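Event Host Wanted for Aidoo Watch Nights (Part-Time, Flullstead)

Hi, I'm Marleny Llanos, and I run launch parties and collector nights for watch and sneaker brands. My little agency is called Billamden. We've grown faster than I planned (yay!) and I can't be at the door, on the mic and hunting for the missing guest list all at once anymore, so I'm hiring a host.

The next big one is the Aidoo launch in July. It's an evening thing, doors at 7, with 577 people on the RSVP list and 22 watches nobody outside the company has worn yet. You'd greet guests, introduce the designers, keep the raffle moving and talk to collectors who know far more about straps and dials than either of us ever will. They're lovely people, and they'll happily teach you if you ask!

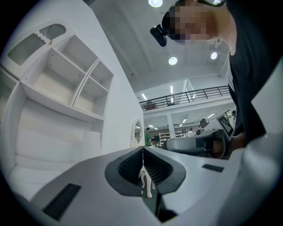

After July there are six smaller nights, most of them on a Wednesday, at the Urarent showroom here in Flullstead. Those are much calmer, with 50 guests tops and a lot of trading going on over snacks.

I'd love to hear from you if you've worked a crowd before, even if it was weddings or trivia at a bar. A second language is a big plus, and so is a pair of comfortable shoes. You don't need to own a fancy watch. I wore a plastic one to my first event and got more questions about it than about my speech.

Pay is by the night, meals included, and I cover your ride home after late finishes.

To apply, send a short video of yourself introducing a friend to a room (a pretend room is fine) to Nii Annan, who handles our bookings. Tell him which nights you can't do, too.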